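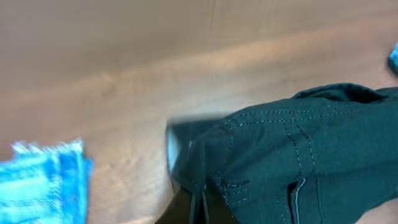

Clothes Folding Project: Final Report
Ankit Awasthi, with Manju Sisodia and Pankaj Rana

Our project started with an argument about a chair. Every place I've lived has had one — the chair where clothes go when they're too clean for the wash and too rumpled for the closet. Manju said the chair exists since folding is boring. I said it exists because most of us never learned a fold we like. Ms. Bansal told us to pick one and test it, so we did.

What we did

For 2 weeks in March we each folded our own laundry on a table (beds are too soft, everything sinks!) and wrote down how it went. We tried two folds for pants and shorts. The first was the plain one: legs together, then in half and in half again. The second was Pankaj's grandmother's fold, where you tuck the crotch point in first so you get a straight rectangle, then fold in thirds until it stands up by itself.

Between us we logged 181 items, mostly T-shirts, and I am never logging another sock.

What we found

Pants were the worst by far. Sturdy cotton with lots of seams fights back — the pockets bunch up, the waistband wants to curl, and if you leave the fly open the whole front goes crooked. Closing everything up and running a flat hand along the side seams before the first fold helped more than which fold we picked. Manju still likes the plain one because it's quick. I switched to the tuck fold and my drawer finally shuts.

Thin stuff was easier to flatten but slid apart again in the drawer, so for gym shorts we ended up rolling.

Problems

We forgot to agree on what "neat" meant until day four, so the early scores are pretty useless and I left them out. Pankaj also lost a page of his notes in the wash, in a pocket.

If we did it again I'd get people outside our group to try both folds, and I'd time them too. My chair is still in use, but only for jackets.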